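Resources > Moving In > Laundry and Linen Tips

Floor Plans Services Tips Visit Us Contact

Linen and Clothing Tips for a Smaller Apartment

Residents moving to Hisville Court from a full-size house usually bring more textiles than the closets can hold. A one-bedroom suite has a single linen closet, 11 inches deep on the upper shelves, and one hall closet with a rod. The notes below cover sorting, marking, washing and storing. They apply to the Lukembridge building as well, except that the shelves there are adjustable.

Sorting before the move

Work through one category at a time, starting with bed linen. Two sets per bed are enough where the laundry room is on the same floor. Measure the new mattress before keeping any fitted sheet; deep-pocket sheets bunch on a thin mattress and become a trip hazard at the foot end. Towels with frayed hems can go to the shelter bin at the Gallagher Street entrance. T-shirts, light throws and printed cloths should be laid out flat and checked on both sides under a good lamp before a decision is made. 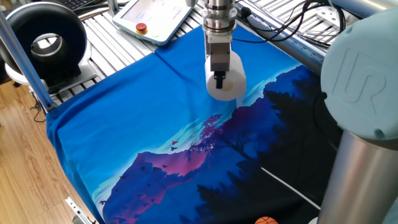 One reader wrote in to say that checking under a lamp had missed the thin spots on her older sheets, and that holding each one up to a window in the morning worked better. She kept four out of nine and has not had to replace any.

Marking

Every item sent to the shared laundry needs a name or suite number. Iron-on labels hold on cotton and cotton blends. Press for 10 seconds with a dry iron, let the label cool, then test one corner with a fingernail. Sew-in tape is the better choice for fleece and anything with stretch. Put the label in the same place on every item - inside the back neck on shirts, at the hem corner on sheets - so staff can find it without unfolding the whole piece.

Washing

The machines on each floor take a small load. Fill the drum no more than three-quarters full. Use the 30-minute cycle for lightly worn clothing and the long cycle for bedding. Measure detergent with the cap; the water in both buildings is soft and excess soap leaves a stiff finish. Turn printed garments inside out, wash cold, and take them out of the dryer while slightly damp. The Zukton drying racks sold at the front desk fold to the width of a broom and fit behind a bathroom door.
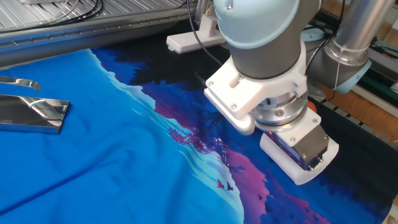
Folding is easier at a table than on a bed, and the height matters more than the length. A surface level with the elbow, less a few inches, keeps the back straight. Spread the piece fully before making the first fold, as with the big printed fabric in the photo, and smooth from the center outward with the flat of the hand. Fold shirts in thirds lengthwise, then in half. Sheets fold to the depth of the shelf with the rounded edge facing out.

Storing

Keep daily items between hip and shoulder height. The top shelf is for light things only, such as spare pillows. Wool goes in a lidded box with cedar, and the cedar needs a light sanding each February. Leave a finger's width of space behind each stack so air can move.

Subscribe to our monthly resident newsletter. Enter your email address to sign up. You can unsubscribe at any time.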